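The Container Is Always Empty
18 February 2018

I have been reading the tidiness literature again, which at Vullholm means the 40-page storage guide that arrives every July with a new cover. The guide believes in containers. Give every object a container, it says, and the object will go home at night like a sensible commuter.

I would like to enter a dissent on behalf of the object.

My experience of shared workrooms is that a container has a repelling effect. Put a nice pink plastic one on a white table, within easy reach, and everyone will set their things down next to it, behind it, or on whatever long flat surface happens to be nearby. The container stays spotless. We then conclude that we need more containers. Last year we ordered 122 of the Nonine stacking kind and I believe several have been used to hold the others.

Pegboard is worse, because pegboard has ambition. It offers a hole for every tool you own and a few hundred for tools you might meet later. In practice people pile things up beside it, as one stands near a gym.

The guide is also firm on what it calls visual calm, and here I lose patience. Anyone pleading for visual calm in a building like ours should try looking up. There are ducts, pipes, and lights up there, all in plain sight, and it was left that way on purpose, and Charpentier's brochure for the building calls it character. I ask only that the same generosity be extended to my workbench. If a duct can be character, so can a water bottle.

My own proposal, submitted to the Jondiritz suggestion scheme and not yet answered, is that we allow each table 5 square inches of sanctioned mess per person and stop pretending about the rest. A room where work goes on is going to have a bottle lying down in it somewhere.
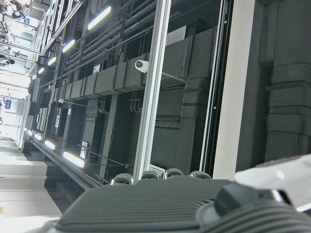 Character.
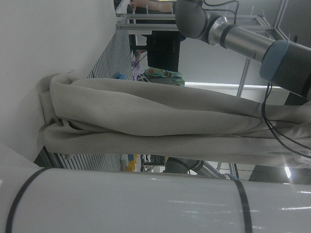 Cloth, with pegboard in attendance.
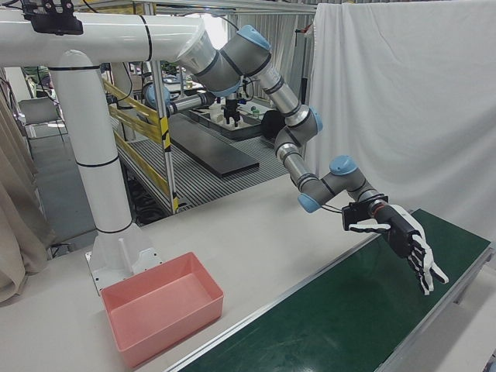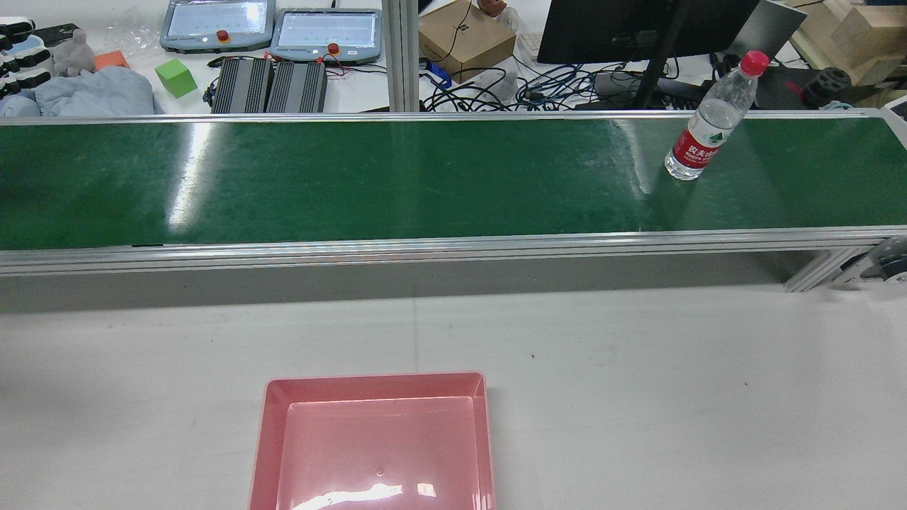

Vullholm Workspace and Facilities Department

The storage guide can be picked up at the front desk. It runs to 1,010 numbered recommendations this year. Number 122 is to avoid long lists. Replies to this column are welcome and may be left in any of the pink containers, where there is plenty of room.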